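Visit report: Angelovski dye house, Lodthorpe
2020-12-14

The Angelovski dye house sits on the river side of Lodthorpe, behind the old rail siding. It dyes and finishes cotton knits for workwear and school uniform makers, most of it black or navy. The visit ran from the loading dock to the finishing room and took most of the morning. Masks were worn throughout and the group was split in two.

Grey cloth arrives in rolls and is held for a day before it is opened. Each roll is weighed, given a lot card and checked over a lit table for dropped stitches and oil marks. The mill records weight before and after every wet stage, so the lot card ends up with more figures on it than the invoice does. The lot we followed weighed 1,312 kg on arrival and was due out as black single jersey.

Scouring and bleaching are done in the same vessels as dyeing. Black lots skip the full bleach and get a scour only, which saves a fill of water and some heat. The plant has two large jet machines and a smaller one for sample lots. The larger pair were bought in July and replaced winch machines that had been in use for decades. Colour of the rinse water is now read by a sensor in the drain line, and the rinse ends when the reading settles. Under the old system each lot got a fixed number of rinses whatever its shade.

Black is harder than it looks. Reactive black on cotton needs a heavy load of dye and salt, and a good part of the dye never bonds to the fibre. What is left has to be washed off hot or it will rub onto skin and light-coloured trim. The lab tests every black lot for dry and wet rubbing. Wet rubbing is the one that fails. Lots that fall short go back for another hot soap, and if they fail again they are sold as seconds.
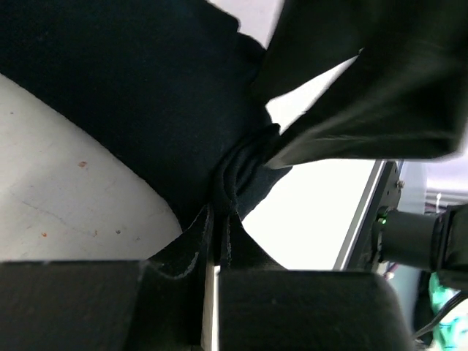
Handle is judged separately from shade. Cotton jersey comes out of a heavy black dyeing feeling harsher than the same cloth in a pale colour, and the finishing room corrects this with softener applied on the padder. Too much softener brings the rubbing result down again, so the two departments work to an agreed limit. Brushed qualities are a further problem. Raising lifts the surface fibre and changes how the black reads under shop lighting, so the lab matches shade on raised cloth only.

Drying is done on a gas-fired stenter. Width and weight are set here, and shrinkage with them. The customer's limit for the lot we followed was given on the card, and the operator showed how overfeed at the entry is adjusted to meet it. The exhaust passes through a heat exchanger that warms the incoming wash water. It needs cleaning every week – lint builds up on the plates and the gain drops off quickly.

Effluent was the last stop. Everything goes to a balancing tank, is corrected for pH and then treated for colour before it enters the town sewer. Salt is not removed. The plant is looking at a membrane unit from Sivosik, which would recover part of the brine, but has not placed an order. A trial of Dolevum, a low-salt dyeing auxiliary, is under way on navy lots. No results were available to visitors.

Points to follow up: rinse sensor drift over time, gas use per kilogram before and after the heat exchanger, and whether the wet rubbing failures cluster on particular yarn suppliers. The plant agreed to send the first two.

Parking is on the street. Safety boots are required past the dock, and the wet floor near the jet machines is slippery even in good ones.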